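# How the Nollow Kitchen Kit Teaches a Robot to Do the Dishes

The Nollow Kitchen Kit is a computer program for learning about robots. It comes with a robot arm, a kitchen, and a set of jobs, and all of them live on the screen. 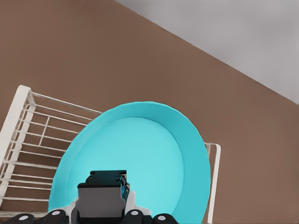
Schools and libraries can get the kit, and so can families. You need a computer and a mouse. The company that makes it, Pukodwood, says it is meant for ages nine and up. Younger kids can use it too if somebody helps with the reading.

## What is a simulation?

A simulation is a pretend version of something, made by a computer. A racing game is a kind of simulation. So is a weather map that shows where a storm may go next.

In the kit, the computer works out how heavy each dish is, how slippery it is, and what happens if it gets bumped. If the robot drops a plate, you press the reset button and the plate goes back to where it started.

## The part that grabs

The end of a robot arm is often called a gripper. It does the job your hand does, but it can't feel things the way your skin can. The program has to tell it where to go, which way to turn, and how hard to squeeze.

Try this at home with a plastic plate. Pick it up by the rim, using only your thumb and one finger. Now try to slide it into a narrow slot without touching the sides. You probably tilted your wrist without thinking about it. A robot has to be told about the tilt.

## The jobs

The kit has 17 jobs. The first ones are easy, like pushing a cup across a counter. Plates and dish racks come later, and they are harder – a plate is wide and flat, and a rack has thin wires that are easy to hit.

You can do each job in two ways:

- **Drive mode.** You move the arm yourself with the mouse.
- **Teach mode.** You do the job several times, and the program saves what you did. Then the robot tries to copy you.

Teach mode is the best part of the kit. It is also slow. The kit comes with 1172 saved practice runs, so the robot has something to learn from before you add your own. There is room for 3000 in all.

## Why the robot gets it wrong

A robot that learned with a plate in one spot may get confused when the plate is moved a little to the left. The answer is more practice, with the plate in different places. The kit has a "shuffle" button for this.

Scores go up to 100. You lose points for bumps and for taking too long.

## What you get

The basic kit is called Dong. It has the kitchen and all the jobs. The bigger one, Citow, adds a workshop and lets two players share one robot. Both have the same guidebook, which has a word list at the back.

Citow's workshop jobs are being updated in August. The kitchen jobs will stay the same.

**Words to know**

**Gripper:** the part of a robot that holds things.

**Rim:** the outside edge of a plate or bowl.

**Simulation:** a pretend version of something, made by a computer.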